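About Dornex

Dornex collects examples for learning systems that control robot hands. Our customers build the models. We supply the recordings they learn from, together with the notes that make those recordings usable.

The company was started by Andor Kiss, who had spent several years programming pick-and-place cells for packaging lines. Each new product meant writing new positions by hand. He wanted a machine to learn a grip from many good attempts by a person, and found that very few such attempts had been recorded in any orderly way. Our first order came from Zekonton in April: one task, one hand, 3000 attempts.

How we work

A customer sends us a list of tasks, such as picking up a can, turning a box over or taking hold of a roll of string. We agree what counts as a finished attempt and what counts as a failed one. An operator then guides the hand through the task again and again, changing the starting position each time. Joint positions and video from the wrist are stored together on one clock.

Failed attempts are kept and marked as failed. Several customers have asked us to leave them out, and we will do so in the delivered set, but we hold on to them for 26 weeks in case they are wanted later.

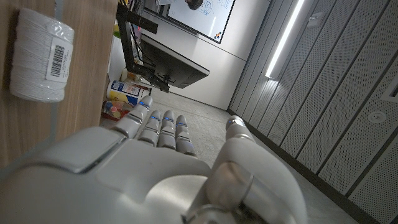 The hand from the wrist camera, with the blue lights on the fingers and thumb lit.

Each operator works in sessions of 20 minutes and then changes places with the person checking the recordings. Long sessions gave us tired, hurried movements, and these showed up in the trained models. A second person looks at every attempt before it is delivered.

We record in ordinary rooms with the furniture left in.

Our projects

Vincze is our set of household grasps, licensed to research groups and small firms. Version 3 is the current one. Lurkier is the labelling program we wrote for our own use and now supply with every order. It runs on a normal office computer and does not need a network connection.

Visits

Customers are welcome to sit in on a session before placing an order. Please write to the office first and tell us which tasks you would like to see. The next open day is Saturday, June 9, 2018.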